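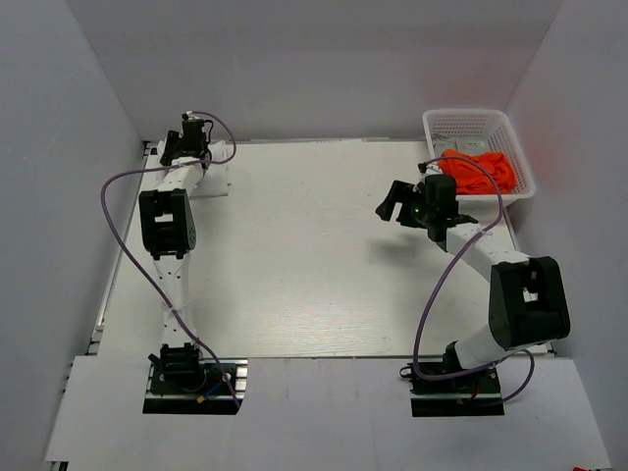
Two arm cloth folding demos: how picky are you about what you keep?

Forum > Learning from Demonstration > Data Collection

wardleemans
Joined: June
Posts: 15

Hi all, long time reader, mostly been lurking in the Runotix section until now. I've finally got my two arm setup in a state where I can sit down and record teleop demos without something falling off, and I'm up to 194 episodes of the cloth task. The task is: take a cloth out of the basket in the far right corner, get it flat in the middle of the table, fold it, put it on the far left corner. White cloth and gray cloth and a loud orange one, all in the same basket.

My question is about what to throw out. I've been keeping everything that ends with a folded cloth on the left, even if I fumbled a grasp or two on the way. But I trained a first policy over the weekend on the lot and it has picked up my bad habits. It hovers. The right arm goes over near the basket, stops with the fingers open, and just hangs there above the table for ages before it commits. I know exactly where it got that from, I do it myself when I'm trying to work out which fold to grab!

So do you cut the dithering out, re-record, or just keep piling on more and hope it washes out?

Also, anybody have a trick for the handoff? The left arm has to be stretched almost straight to get over that far corner and it feels awful to drive there.

tinsnips_and_tape

Welcome! Cut the pauses. I run a little script over each episode that drops any stretch where neither arm moves more than a hair, and my hovering went away in one training run. Took me an evening to write and I wish I'd done it months earlier.

On the stretched arm, move your drop spot closer. Why does it have to be the corner?

wardleemans

The corner is because I wanted the whole middle of the table free for folding, and the cloths are bigger than I planned for when I laid it out. I could bring the spot in toward the middle a bit, but then finished pieces are in the way of the next one. I do like the script idea though, can you post it?

kzaki

Going to disagree with tinsnips here, sorry. If you chop out every still stretch you also chop out the ones that mean something. With cloth you often have to let the thing settle after you drop it before you go for the next corner. My first cleaned set had all of that removed and the policy would snatch at cloth that was still moving. Looked fast, grabbed air.

What I do now is mark pauses by hand, two keys on the keyboard, one for "waiting on the cloth" and one for "I was thinking". The second kind gets trimmed. It's boring work but you get quick at it.

(Karim Zaki, from the old Calmont list, for anybody who remembers that.)

tinsnips_and_tape

Karim, that's fair for towels, but how many people are going to hand label every episode? I have 1955 of them. I'm not sitting through those. You can set the threshold so short pauses survive, and settling is short.

kzaki

Settling is short for a towel. For a thin shirt it isn't. And I'd take 194 that somebody has watched over 1955 that nobody did, every time.

tinsnips_and_tape

We've had this argument in three threads now and I'm still the one whose robot folds towels, haha.

mossy_gantry

Can I butt in with something more basic. Ward, what starts your episodes? I mean where are the arms, and what's in the basket. If the first frame is always nearly the same then the policy learns the first two seconds by heart and gets lost right after, and the place it gets lost looks a LOT like hovering. I chased that for weeks thinking it was my driving.

In my case the cloth was always heaped the same way because I was dumping it in the same way. So now I shake the basket between takes, sometimes swap which cloth is on top, and slide the basket an inch or two.

wardleemans

Uh oh. I drop them in by hand from the same side every time, and the orange one nearly always ends up on top and in front with the gray one under it. So it's seen a great deal of orange and not much else. I hadn't thought of that at all, I was so proud of being consistent!

The basket has never moved either. I've got it snug in the corner near the back wall and the right wall because then the gripper can't shove it off the table.

mossy_gantry

Yep that'll do it. Also check the color on your walls. Mine are plain gray as well and a bright cloth throws a tint on them right by the basket. You don't see it standing there, but then you swap in a white one and the whole corner looks different to the cameras. I ended up with a run where everything worked in orange and nothing worked in white.

kzaki

+1 to the color thing. And the table top, if yours has any shine. I had a bright glossy patch near the front edge of my bench that my policy treated like cloth on a bad day. A matte sheet fixed it, though then the fingers picked at the sheet. Different lamp position was the real fix.

wardleemans

I do have a shiny patch at the front. Great. Adding it to the list.

gatelgate_refugee

Dumb question from somebody who's only ever had one arm. How do you keep the cables out of it? Mine droops into the wrist camera every third take and I've thrown away more episodes for that than for bad folding.

wardleemans

Not dumb, I lost a week to it. I've got a purple cable running along each arm and I leave a big lazy loop so the wrist can turn. It's tied down at the forearm on the right arm and that made the biggest difference. The part lower down still sags over the table near the front edge, which I don't love. So far it hasn't dragged on a cloth. I keep episodes where it only wanders through the picture, figuring it's always going to be there.

mossy_gantry

Keep those for sure. Only toss the ones where it touches the cloth. If you ever tidy the cables up, record a fresh batch afterward though, don't mix and assume it's fine.

tinsnips_and_tape

Script is up in the shared folder under "stillness", the threshold is at the top of the file. Ward, start it high and work down, and look at a handful of the cut episodes before you train. (See Karim, I do look at some.)

kzaki

A handful! I'm moved.

Ward, one more on driving the left arm. Get the wrist angle sorted out before you reach for the corner. Turn it over the middle of the table while the elbow still has some bend, then go straight out. Once the arm is nearly straight, a small twist of your hand swings the gripper way more than you want, and all of that ends up in your data as wobble. Qureshi's old write-up on bench layout has a sketch of it if you can still find a copy.

wardleemans

Tried it tonight, 15 new takes with the wrist turned early. Much nicer to drive, and I can set the fabric down without creasing it up as badly. Most of them still aren't pretty, the edge nearest me comes out pretty straight and the rest is a bit of a rumple.

I shook the basket between each one too, and now I'm the one who can't find a corner, haha. Two of them I gave up on and deleted.

kzaki

Don't delete those! Label them as failed and put them somewhere else. You'll want them when you get around to training something to tell a good fold from a bad one.

wardleemans

Too late for those two, but ok, making a folder. I'll retrain with the stillness script on one copy and Karim's two keys on another copy and post both numbers when they're done. It'll be a while, the labeling is as dull as promised.

tinsnips_and_tape

Same seed for both please, or we'll be arguing about that too.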